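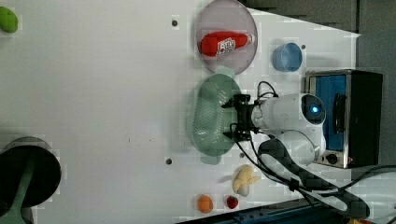

4.2 The tidy-up task in the student project

Figure 3. Workspace for the tidy-up task, seen from above, with the gripper over the green basket.

The second project we examined came from the Hartley course, where teams had one term to train an arm to clear a toy kitchen table. The team called its system Plultus. Its written claim was that Plultus "puts away groceries in an unstructured home setting." We think the claim is too strong, and this section explains why.

The table in Figure 3 holds a plate with a red bottle lying across it, a small cup, a mesh basket, a toaster oven and several toy foods. That is a fair amount of clutter for a course project, and we give the team credit for leaving it in. Most of the other teams worked with one or two blocks. Still, a white tabletop under even light is a kind background for any vision system, and bright toy fruit on white is close to the easiest case one could pick. The report never tests a second tabletop. When we asked about this in the review meeting, the answer was that time had run out, and we accept that. It should have been written down as a limit.

The team collected 85 demonstrations by hand guidance. Of these, 11 were dropped before training. The report says they were "low quality" and gives no rule for deciding. One student later told us that a run was dropped if the gripper touched the oven, but another remembered the rule as any run that had to be restarted. These are different filters, and they would produce different training sets. We could not find out which one was used.

Evaluation was done over 45 trials, all on the same table and with the same set of objects. Plultus completed 31 of them. The team reports this as a success rate of 69 percent, which is correct arithmetic, but the meaning of "completed" shifts within the report. In the methods section a trial is complete when the target object rests inside the basket and the gripper has opened and moved clear. In the results section, a banana hanging over the rim is counted as placed. We asked for the trial videos so that we could rescore them under the stricter rule. Only part of the set had been saved, so we did not attempt a corrected figure and we would advise readers against quoting the original one.

A further problem is the choice of start positions. The students reset the objects themselves between trials, usually by eye. After a term of practice, people learn where the arm does well. We do not suggest that anyone cheated. A person who wants to go home on a Wednesday evening will tend to put the strawberry where it was last time, and a marked grid or a drawn list of positions would have taken an afternoon to prepare. The Evetti team, whose arm was slower and whose results were worse, used such a list. Their numbers are the ones we trust more.

4.3 What the course teaches about testing

Freya Staniforth, who taught the course at Hartley, read a draft of the previous section and disagreed with part of it. Her view is that the project was meant to teach students to get a full system running, from cables to trained policy, and that judging it by research standards misses the point. We see the force of this. Our objection is to the wording of the reports, which borrow the language of research papers and are shown to visitors as evidence of what the arm can do.

The grading scheme may explain some of it. Marks were given for a working demonstration and for the written report, with none set aside for the test plan. At Wultwood, where a similar course runs in the spring, teams must hand in their success rule and start positions before the first scored trial. We have no evidence yet that this leads to better robots. It does make the reports easier to check, and in two cases it led a team to lower its own claim before we had seen it.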